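About Gorkine

Gorkine supplies and maintains server hardware for organizations that run their own machine rooms: regional clinics, print shops, school districts and small manufacturers. The company began as the repair counter of Futell, a parts wholesaler, and became a separate business when repair work outgrew the counter.

What we do

Work is divided into 4 service lines: procurement, rack installation, board-level repair and end-of-life recovery. Each line has its own price list and its own intake form. Customers may use one line without the others.

Our parts inventory holds 3292 catalog items. Most are memory modules, power supplies, fans and drive carriers for servers that are no longer sold new. Stock levels are updated every night. Items that have not moved in 5 years are reviewed and either discounted or sent for materials recovery.

Locations

The main office, the warehouse and the repair shop are in Atetti. A smaller depot in Chambi keeps power supplies and drives for same-day pickup. The Chambi depot does not accept repairs – units left there go to Atetti on the next truck.

Terms of service

Repair quotes are free and remain valid through the end of the following month. Replacement parts carry the same warranty as the repair they belong to. Storage media are erased before resale, and the erase record is kept with the order. We do not recover data from failed drives. 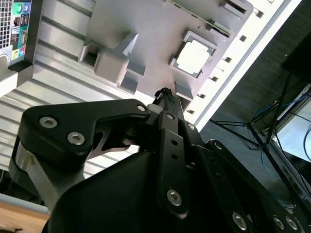
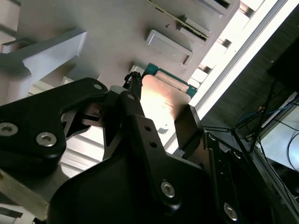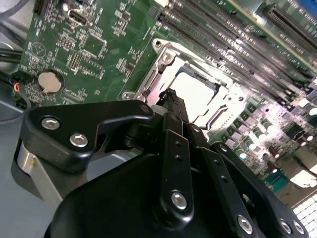
Customers with 3000 or more assets under contract are assigned a separate intake queue and receive a monthly status report in spreadsheet form. Smaller accounts can request the same report by quarter.

The warehouse closes for inventory in November. Orders placed during the count are accepted and ship once it is complete. For account changes, use the contact form and include the customer number printed on your last invoice.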